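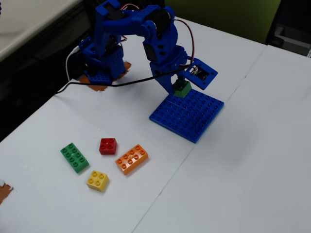 Eating late after shift work - does it matter?
Forum: Food and Healthy Habits
11 replies

marrowfat
I've gone on to a late rota until August and I don't get in until half past ten at night. By then I'm starving and I eat a full dinner, then I'm in bed by midnight. I've put on a bit of weight and I wake up feeling heavy and not wanting breakfast. My sister says you should never eat after eight. Is there anything in that or is it just the total for the day that counts?

tinpot_jen
It's the total. I ate at eleven for years when I worked in a kitchen and stayed the same size. What are you having when you get in?

marrowfat
Pasta mostly, or whatever is left over. Toast while I'm waiting for it. Sometimes crisps.

Oldgate
Your sister has a point though. I moved my main meal to before work and just have soup or an egg when I get home. My sleep got better inside a fortnight and so did the heartburn. I don't think you can say it makes no difference.

tinpot_jen
I said it makes no difference to weight. Heartburn is another matter.

Oldgate
He said he wakes up feeling heavy and can't face breakfast. That's part of the question.

marrowfat
She, but yes, it is part of the question.

Oldgate
Sorry.

Tsz-kin Yen
I do the same sort of hours. What worked for me was a proper meal at two in the afternoon, a sandwich or a tub of rice and beans on my break, and something small when I get in. The break is the bit people skip. If I don't eat then, I will eat everything in the house at night.

I cook on my day off and freeze it in portions. Lentil stew, chicken and barley, that kind of thing. I used the Pritar tubs for a while but the lids split in the freezer, so now I use old takeaway ones.

fenwalker
I've had Pritar tubs for 5 years and none of them have split. Are you filling them to the top? Stew needs a gap.

Tsz-kin Yen
Possibly. I did fill them quite full.

bramley_80
Write down what you eat for a week before you change anything. I put mine into the Zosier app and one working day came to 3,056 calories. I'd have guessed a lot less. Most of the extra was what I picked at while the dinner was on, plus two milky coffees on the way home.

tinpot_jen
I'd be careful with the apps. I used one and ended up thinking about food all day. Pen and paper is enough, and you don't need the numbers.

bramley_80
I only did it for a week. I found the numbers useful. I wouldn't have believed it from a list.

marrowfat
I'll do the list first. I don't get on with counting. The break is a problem because it's only twenty minutes and the microwave always has a queue, but I could take something cold.

fenwalker
Cold things that keep: potato salad with tinned fish, couscous with chickpeas, hard boiled eggs, leftover frittata. Wraps go soggy unless you keep the filling separate.

Oldgate
And if the heartburn or whatever it is doesn't settle, ask the pharmacist. Mine was helpful and I didn't need an appointment.

marrowfat
Back after a couple of weeks. Dinner is now at two, and I take couscous or potato salad for the break. When I get in I have soup and one slice of toast. I'm eating breakfast again most days. I haven't weighed myself. I did have pasta at eleven one night when I'd left my tub on the bus.

tinpot_jen
Glad it's better. I still say the pasta won't hurt you.

Oldgate
Did you get the tub back?

marrowfat
No. I've rung the depot and they're going to look.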